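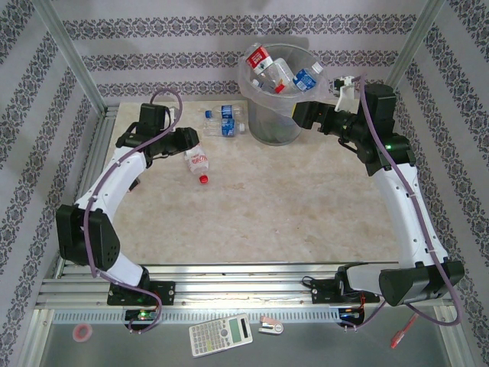 Clear plastic wastebasket, toward the back of the table.

Visit to the Wiltby recycling center, October 2023

The open day at Wiltby started at the weighbridge, where every truck is weighed on the way in and again on the way out. We were a group of 20, split into two for the tour. Ours was led by Hanane El Idrissi, who has run the sorting hall for six years.

Household recycling arrives mixed and is tipped onto a concrete floor. A loader pushes it to the first belt, where staff pull out garden hoses, clothes and anything else that could wrap around a shaft. After that come the screens for cardboard, a magnet for steel cans, and a long line for plastics. The noise in the hall is considerable and most of the talking was done in the corridor between stops.

Last year the center took in 3,692 tons. El Idrissi said the tonnage is lowest in February and that glass peaks right after New Year. The worst problem is food left in containers, which spoils the paper it lands on. A quick rinse in cold water is enough.

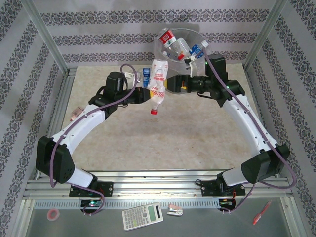 Plastic bottle with its red cap on.

Bottles took up a good part of the question time. Wiltby wants them empty, with the cap screwed back on. A loose cap is small enough to fall through the screens and ends up in the residue. Labels can stay on. Clear bottles are baled separately from colored ones and sell for a better price. The bales go by truck to Proneneck, where they are washed and made into flake.

We finished in the baling shed. It was the best stop for the children in the group, who got to watch a bale being tied and pushed out into the yard. Coffee was served in the canteen afterward.

Parking is limited to five spaces by the gate, so take the bus to Fernano and walk up the hill. Closed shoes are required. Vests and ear protection are handed out at the desk.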